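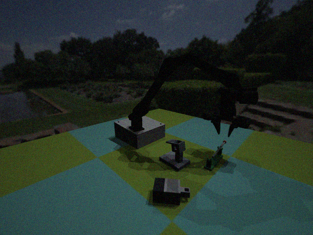 Figure 3. A simulated Lokura workspace with the garden background and the low-light setting. The gripper is open above the red tip of the green object; the gray stand and the gray and black block share the table.

4. Gathering the Demonstrations

4.1 The simulated workspace

We spent a good deal more time on the collection of examples than we had planned when the project began, and since much of what we learned went into the shape of the final dataset, we would like to describe that part of the work with some care. Readers who mainly want the training recipe can move ahead to Section 5 without losing the thread.

All of the demonstrations were gathered in Lokura, our simulated tabletop environment. Lokura places a single arm on a pedestal at the rear of a flat table and sets a few objects within its reach. The table pattern, the surroundings, the light and the starting positions of the objects are all drawn fresh at the start of an episode. Figure 3 comes from one of the harder draws: the checkered tabletop in yellow-green and teal, an outdoor garden behind it, and very little light. Part of the arm nearly disappears against the dark trees, and the grain over the whole view is heavy enough that small parts are easy to lose. We were fond of these episodes, tiring as they were for the people driving the arm, and we kept them in the set at the same rate as the bright ones.

The garden is one of 9 backgrounds. Each is wrapped around the table and takes no part in the physics, so that a hedge or a flight of steps can fill a large share of the view without the arm ever being able to touch it. Our first round of training used a plain gray surround throughout, and the policies that came out of it did very well on gray surrounds and rather poorly everywhere else. Several of our colleagues had warned us about this in the friendliest possible way, and they were right.

4.2 The task and its objects

The task family used in this paper asks the arm to take hold of a named object by a named part and bring it to the stand. For the green object the named part is the red tip of the thin rod that slants up from its body. It is a small target, and the approach has to come from above with the fingers open, as in Figure 3. For the gray and black block the named part is the smaller piece that sticks out of the main body at one end. The stand itself is never grasped, though it moves about the table from one episode to the next along with everything else.

We chose these shapes because they are awkward. A cube or a ball can be picked up in a great many ways, and a learner that is a little bit wrong will often be forgiven. The red tip forgives much less. If the fingers close early, they shut on air, and if they come down too far, they push into the rod and tip the whole object over. An operator who has done a few dozen of these begins to slow down in the last stretch above the rod – we saw this in everybody who drove the arm – and that slowing down turned out to be one of the most useful things in the recordings.

4.3 Operators and sessions

Demonstrations were recorded by hand, using a six-axis desktop controller and the Guvier recording tool, which stores the arm state, the gripper command and the rendered views together at every control step. Kátia Caldeira wrote the session protocol and trained the operators, and she drove the first 60 episodes herself so that the rest of us would have something to compare against. Those episodes were kept apart as a reference set and were not used for training.

A session was limited to one hour, with a break in the middle. We had tried longer sessions in July and found that the later episodes grew hasty, with straighter paths and harder contacts, and that the operators did not always notice the change in themselves. Within a session, the backgrounds and light settings came up in random order. Operators could skip an episode if they could not make out the named part at all, and they were asked to write a short note when they did so. The notes were a pleasure to read and quite useful as well: a number of them pointed to the same dark corner of the garden setting, where the fingers fall in front of black foliage and their outline is lost. We left that corner as it was but added a second view from the wrist, which gave operators a closer look at the gap between the fingers.

4.4 Keeping, trimming and labeling

In all we recorded 1,557 demonstrations after the reference set was closed. Each was replayed in Lokura from its stored commands, and any episode whose replay did not end in the same outcome as the original was set aside. Chukwuemeka Bashir then went through the remaining episodes and marked three moments in each one: the start of the final approach, the closing of the fingers, and the release at the stand. Idle time at the start was trimmed. Pauses during the approach were kept, even the long ones, for the reasons given in Section 4.2.

We also kept failures, provided that the operator had gone on to recover. An episode in which the green object was knocked over, set right again and then carried to the stand tells the learner a fair amount about what to do after a mistake, and a policy trained only on clean runs has never seen that part of the world. There are 705 episodes in the final set that contain at least one such recovery. They carry an extra label, so that anyone who wishes to train without them can leave them out easily.

One choice we would make differently now concerns the light. The dark settings were introduced partway through collection, after most of the operators had settled into their habits, and as a result the low-light episodes come mostly from experienced hands. A learner may well read some of that steadiness as a property of the dark – we return to this in Section 6.2, where the low-light results are broken out by operator. For the next round of collection we intend to mix the dark settings in from the very first session.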